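5. Setting up a pick-and-place chore

This section covers table and cabinet chores in the Climix planner. Finish the room setup in section 4 before you start. Most users are here to find out whether a machine can do a given chore yet, and the planner is the cheapest way to get an answer.

5.1 Loading the room

1. Open the planner and choose Rooms, then Troncoso.
2. Wait for the status light in the corner of the window to turn green.
3. Choose Chore, then New. Give the chore a short name with no spaces.
4. Step through the saved views and check that surfaces and small items have loaded.

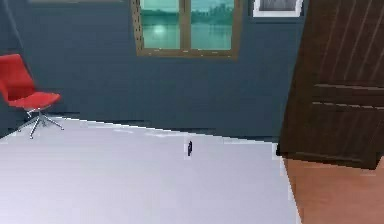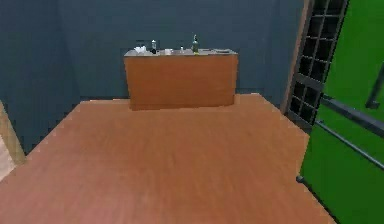 5.2 Choosing a first chore

Start with a chore that moves one item from one surface to another. Clearing a whole room in one run is outside what the Pudix controller can do at this release, and chores of that kind will stop with error 42. Single moves do well when the item stands apart from its neighbors. A row like the one on the cabinet top, with bottles, a short cup and a flat tray or plate, is a harder job, and the tall green bottle should be moved before you try anything beside it. Flat items are the weak point. The gripper has to get under an edge, and a tray lying level on a surface gives it very little to work with.

1. Click the item you want moved. Its outline turns yellow.
2. Click the surface where it should go.
3. Set Speed to 2. Leave Grip on Auto.
4. Press Preview and watch the full path.
5. If the path looks clear, press Run.

Note: If you click an item and a surface lights up instead, zoom in and click again. Small items far from the viewpoint are easy to miss.

CAUTION: Do not copy Speed settings from the planner to a real arm. The planner does not model spills or breakage. Begin at the lowest speed on real equipment and keep one hand near the stop button.

5.3 Reading the result

The planner repeats each chore 21 times with small changes in item position. The Results tab lists every attempt as Done, Dropped or Stopped. Dropped means the item left the gripper before it reached the target surface. Stopped means the controller gave up - open the log to see at which step.

A chore with 2 or more Dropped results is not ready for a real home or shop floor. Change one setting at a time and run the full set again.

Send logs to Telma Lucero at Grurberg support and include the chore name. Logs received after noon on Friday are read the following week.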